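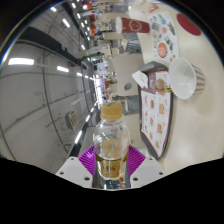 Wrist view, bottle held in both pads, tray and cups on the table to the right.

fisau_ops
Third site for the table-clearing set, codename Skurkalden. We have 1624 episodes so far, 200 of them with clear bottles. Question for those who train on this: keep the bottle episodes in the main split or hold them out? The wall is transparent and full of highlights, and the liquid line is the only strong edge below the cap.

ridgeback11
Keep them in. The yellow cap gives the policy plenty to lock on to.

Hubmann
That is my objection. If every bottle has a bright cap it will learn the cap. We had this on Ferka: change the cap colour and the grasp point drifted upwards. How many cap colours have you got?

fisau_ops
3. Mostly yellow.

Hubmann
Then hold them out until you have more.

ridgeback11
Disagree. Holding out 200 episodes over a colour bias you can fix with hue jitter is wasteful. I'd worry more about the roll. The ceiling is on the left and the tabletop on the right. Is that how most of them are held?

fisau_ops
No, it varies by operator. Roll is logged with the pose, so it can be filtered.

tolk_v
Don't filter it. Sideways views are useful if the pose track is good. Check the track first, though - rows of ceiling lights gave us false loop closures.

Hubmann
Jitter also shifts the liquid and the pads, so it is no substitute for more bottles. Still against.

fisau_ops
Will train both ways and post the grasp error per cap colour. Tracking check on the bottle episodes is running now, 11 rejected to date.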